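Comparable-store sales

Comparable-store sales (also comps, same-store sales, like-for-like sales) is a retail measure. Compares revenue from shops open long enough to have a prior period to compare against. New stores left out, usually until their 13th or 15th month. Closed stores dropped. Rules differ by company, no single standard.

Calculation

Sales in qualifying stores this period, minus sales in the same stores last period, divided by the latter. Given as a percent. Example: Maddocks, a housewares chain, had 162 stores in its comp base, up 2 percent for the year. Total sales rose faster, mostly from new openings.

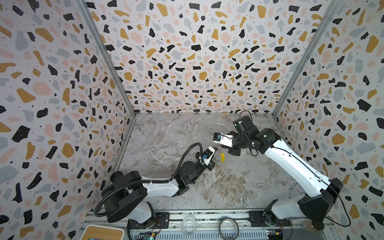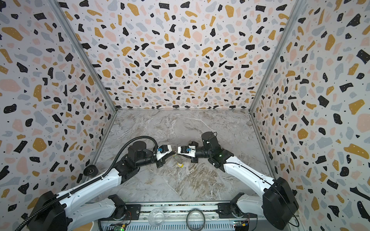 Traffic and ticket

Comps are normally split into traffic (number of transactions) and ticket (average spend per transaction). A chain can post a gain with fewer shoppers if prices go up. Hukance reported exactly this one August, ticket up, traffic down. Inflation makes the figure harder to read and most retailers dont adjust for it.

Online orders

Disputed. Some chains count web sales in comps, some only count orders picked up in store. Nurkow folded its web orders into the comp base and restated the prior year, Lorkance still reports them seperately across its 572 locations.

Criticism

Analyst Melina Tzavaras has argued that the base gets cleaned up too easily: close 39 weak stores and the average improves by itself. Tove Þrastardóttir made a similiar point on remodels, which may leave the base during work and come back in later with a low prior year. Calendar shifts (Easter, a 53rd week) also distort quarterly numbers.

See also: sales per square foot, shrinkage, markdown, sell-through rate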